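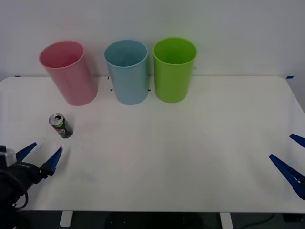 From: Peadar Nic Giolla
To: cimwood-users
Subject: Re: The three pots

Aoife wrote on 3/10/25:

> Hello all,
>
> A few of us were talking over tea and I said I'd put it to the list. Are the
> coloured pots on the white table still for anything? I had understood
> pink for ring pulls, blue for plastic bottle tops and green for dead
> batteries, but I've since been told green is for corks, and somebody
> on the Esetti side believes the blue one is for pens. I'd like to know
> before I put anything else in the wrong one.
>
> Also, could there be labels? I know Peadar has views on labels.
>
> And where do whole cans go? There's one on the table now beside the
> pink pot, open, and I don't like to move it in case it's still
> somebody's drink.
>
> Aoife Ní Bhriain

Thank you, Aoife. I do have views on labels and will come to them.

Your understanding is correct and you should trust it over anything you hear from the Esetti side, who are lovely people but have been wrong about the boiler, the alarm code and the date of the summer lunch. For the record, and for the archive that I am assured somebody reads:

Pink: ring pulls.
Blue: plastic bottle tops, the screw-on sort, milk included.
Green: batteries, AA and AAA only, and the little square ones if you must.

Corks were the green pot's job until July. We then found that the man who took the corks had stopped taking corks some time before, and had been accepting ours out of politeness. There is a carrier bag of them under the stairs for anyone who wants to make a noticeboard. I would ask you to think hard about whether you really want to make a noticeboard.

Pens have never had a pot. If you have put a pen in the blue one, you have simply lost your pen.

Now, the can. Cans go in the crate by the back door, rinsed, squashed or unsquashed as your mood takes you. They don't go in the pink pot and they don't go next to the pink pot. I can follow the thinking: one arrives at the table, one knows that pink has something to do with cans, one sets the can down in the general neighbourhood of pink and walks away with a light heart. But it does mean that whoever comes along next has to do exactly what Aoife has done, which is to stand there wondering whether it's rubbish or somebody's elevenses. My ruling, for what it's worth, is that a drink left on that table overnight has been abandoned, and may be poured down the sink without an inquest. Before then, leave it alone. It might be Vikar's, and they are touchy.
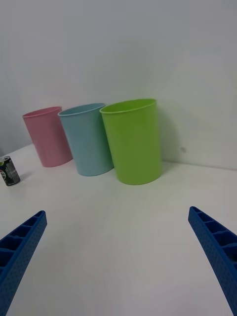 On labels. We have had labels. The first lot were paper and curled up within the week. The second lot were done on the label maker that Hanrahan's lent us, and read RING PULLS, TOPS and BATTERYS, and I received more correspondence about the third than I have about anything else in the building, parking included. I peeled them all off in a temper. Since then I have taken the position that three colours ought to be enough for a building full of grown adults, and I admit that Aoife's message does rather undermine it. If somebody with steady hands and a dictionary would like to try again, I won't stand in the way. Please put them on the front, low down, and not on the rim where people's fingers go.

The other suggestion I've heard is to move the pots further apart so that nobody drops a battery in with the bottle tops. I'm against it. They were further apart once, and then the gaps filled up with post, and then with a cake tin, and eventually with a printer that took me 67 emails to get rid of. Kept in their row at the back against the wall, they leave the front of the table for people who need a table. The order has always been pink, blue, green from the left, and I'd be grateful if it stayed that way, as I empty them before I've had coffee and do it by position.

Figures, for those who asked at the last emptying. We sent off 450 bottle tops, 103 batteries and about 81 ring pulls. I counted the first two properly. The ring pulls I had spread out on a tea towel when the phone rang, and I wasn't going to start again. The ring pull number is poor, given how much fizzy drink goes through this building, and I suspect most of you are leaving them on the can. That's perfectly all right by me. They get recycled either way, so please don't go at them with a fork, as someone on the first floor did.

Two small things while I have you.

Batteries that have leaked shouldn't go in the green pot at all. Put them in a bag and hand them to me, or leave them on my desk with a note. A note, please. Last time there was only the bag.

And would whoever has been rinsing the bottle tops kindly dry them as well. I appreciate the spirit of it. But a pot of damp milk tops with an inch of water under them is a thing I have now smelled, and I'd like to go back to the way things were before, when people just wiped them on their sleeve.

I'm away from the middle of next week, so the emptying falls to Aoife, who doesn't know this yet. The bags are in the cupboard over the sink, behind the vases. Hanrahan's van takes the batteries if you catch the driver before he has turned round in the yard — afterwards he pretends not to see you.

Aoife, if you'd rather not, ring me and we'll draw straws with someone from Esetti.

Peadar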